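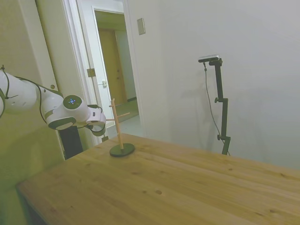
Filed under: Home & Interior Studies / Small Furnishings / Full text

Last updated: Friday, July 4, 2025

3. Peg stands as tabletop storage

3.1 Object class and terms

The term peg stand is used in this section for any freestanding holder that has one upright and at least one horizontal peg, and that rests on a surface without a clamp, a screw or adhesive. Wall rails, over-door hooks and weighted coat racks are excluded. So are the branching holders sold for necklaces, unless every branch leaves the upright at a right angle. The definition is narrow, and it leaves out several objects that the participating households grouped with peg stands when they spoke of them. It was kept narrow so that one geometric description could serve for all items in the set.

That description has four parameters: the height of the upright, the height of each peg above the tabletop, the length of each peg measured from the surface of the upright, and the radius of the base. Where the base is not round, the radius is replaced by the shortest distance from the axis of the upright to the edge of the base. The direction of each peg is recorded relative to the longest peg, which is assigned zero degrees. Pegs that slope upward are recorded by the height of the point where they leave the upright, and the slope is noted separately.

A stand is called symmetric when its pegs are equal in length and balanced in direction, and asymmetric in all other cases. The distinction matters more for use than the number of pegs does. A symmetric stand can be approached from either side with the same result. An asymmetric stand has a preferred side, and a user who does not recognize it will tend to hang the heavier item on whichever peg is nearer.

3.2 Stands in the set

Three products and one shop-made type were included. The Hoveo is symmetric, with a square base. The Drasirberg is symmetric and has the tallest upright in the set. The Flestine is sold with removable pegs and can be assembled in either form; it was used only in its symmetric form here. The fourth type was made for the study in the Honkanen workshop and is asymmetric throughout. Its proportions were varied on purpose, and the finished pieces differ from one another in peg length more than the purchased stands do.

Figure 2 (top of page) shows an asymmetric stand in position on the wooden table. The upright is a thin dowel of light wood on a flat, round, black base, with a peg near the top and a longer peg lower down. The base rests directly on the tabletop.

Placing the longer peg low has two effects that work against each other in use. The lower peg keeps the heavier item close to the table, which limits how far the stand sways when the item is released. The added length moves the same item farther from the axis, which increases the tipping moment. For a stand at rest on a level surface only the second effect enters the static calculation. The first enters when the item is still swinging, and the participants' comments were nearly all concerned with that moment.

3.3 Static condition

Consider a single item of mass m hung at a distance d from the axis of the upright, on a stand of total mass M whose center of mass lies on the axis. Let r be the radius of the base. The stand remains upright if

m (d – r) < M r

when d is greater than r. When d is less than or equal to r, the item hangs within the footprint of the base and cannot tip the stand by its weight alone. The height of the peg does not appear in the condition.

With items on two pegs pointing in opposite directions, the second item contributes a restoring moment about the tipping edge. Its arm is the sum of its own distance from the axis and the radius of the base, so a light item on the far side is worth more than its mass suggests. With pegs pointing in the same direction both items may load the same edge, and the moments add for every item hanging beyond it. For pegs at intermediate angles the moments were resolved along the line from the axis to the nearest point of the base edge, and the least favorable direction was taken.

The condition assumes a rigid base in full contact with the table. This assumption failed in a minority of placements, most often where a folded cloth, a placemat or the lip of a tray lay under one side. Such placements were retained in the set and marked. They are not used to test the condition, but they are part of ordinary household practice and it would be misleading to leave them out of the frequency results.

The position of the item along the peg was taken as the contact point farthest from the upright. For a mug handle or a closed ring this is easy to locate. For a cloth loop it is less so, and the midpoint of the loop was used. An item may also shift inward after release, particularly on pegs with an upward slope. The measured distance is therefore the distance at rest, and the peak moment during placement is underestimated by an unknown amount.

3.4 Procedure

Placements were recorded in two series. In the household series, participants kept a stand on a table they used daily and hung from it whatever they chose. In the table series, participants came to the study room and hung a fixed selection of items on each stand in an order of their own. The selection consisted of key rings, cloth loops, two handled cups, a roll of tape and a small bag filled to a known weight. Items were weighed before each session on a bench scale with a capacity of 2,000 g.

Participants were asked to work at their usual pace. They were not told which peg to use. Steadying the upright with the free hand was permitted and was recorded as a separate variable, as it changes the meaning of a successful placement. A stand that would have tipped under a one-handed placement may remain in position when held, then stay upright once the swinging has stopped.

An outcome was coded as stable when the base remained in place from release until the item came to rest, as shifted when the base slid or turned without lifting, and as tipped when any part of the base left the table. Coding was done by Martti Miettinen and checked by Thitima Inthanon. Disagreements were limited almost entirely to the boundary between stable and shifted. A small rotation of a round base is hard to see, there being no corner to follow, and in later sessions a pencil tick was placed on the table beside a matching tick on the base.

Table surface was recorded as bare wood, coated wood, cloth or other. Grain direction was noted in the April sessions and then dropped, as it had no visible relation to sliding and added time to the setup. Knots and other local irregularities in bare wood were noted only if the base overlapped them.

3.5 Results

The combined series contain 594 placements, of which 74 were coded as shifted or tipped. This is one placement in eight. Shifts outnumber tips in both series, and the difference is wider in the household series, where the items were lighter and the stands were more often pushed against something.

Agreement with the static condition was good for tipping. No stand on a level, bare surface tipped while the condition was satisfied and the item was lowered without swinging. The reverse cases were more frequent: stands predicted to tip stayed upright when a participant held the upright, or when an item already on another peg had been recorded after the fact and was missing from the calculation. The latter were corrected where the session notes allowed it.

The static condition has nothing to say about shifting, and the shifted cases follow a different pattern. They are concentrated on high pegs and were mostly associated with the approach of the hand. Threading a narrow loop over the end of a peg requires a push along the peg toward the upright. On a high peg this push has a long arm about the tabletop and the base begins to lift before it slides; on a low peg it is carried almost entirely by friction. The tall Drasirberg was the most affected. Participants adapted to it quickly, generally by holding the upright, and the share of steadied placements on this stand rose over the course of a session.

On the asymmetric stands, first placements went to the upper peg in most cases, regardless of the weight of the item. Later placements of heavy items moved to the lower peg. Two explanations are available and the present data do not separate them. Participants may have learned the behavior of the stand, or the upper peg may simply have been occupied by then. A fixed order of items would settle the question at the cost of the free choice that the table series was meant to preserve.

3.6 Peg length and crowding

Long pegs were used for more than one item at a time whenever the items allowed it. The outer item then sits near the end of the peg, and the inner item has to be reached past it. Removal of an inner item without first removing the outer one was attempted often – chiefly with keys – and produced a sideways pull that the static condition does not cover. These removals are outside the placement count given above. They are reported in Section 5 with the other retrieval data.

Short pegs had the opposite limitation. They accepted one item securely and shed the second, which the participants then tended to lay on the base or beside it. In the household series the base became a storage surface in its own right for coins, clips and folded receipts. The added mass improves stability slightly, as long as it rests wholly on the base. Objects that bridge the base and the table contribute less, and in one household a flat charger pushed partly under the base raised one side enough for the stand to lean.

3.7 Limits of the measurements

The mass of each stand was taken once, and the wooden stands were not weighed again after the household series. The base radius was measured at the contact surface for the shop-made stands and at the visible rim for the purchased ones. Where the rim is beveled, the visible measure overstates the radius and the prediction is too favorable. The Flestine is the only product in the set with a pronounced bevel, and its results should be read with that in mind.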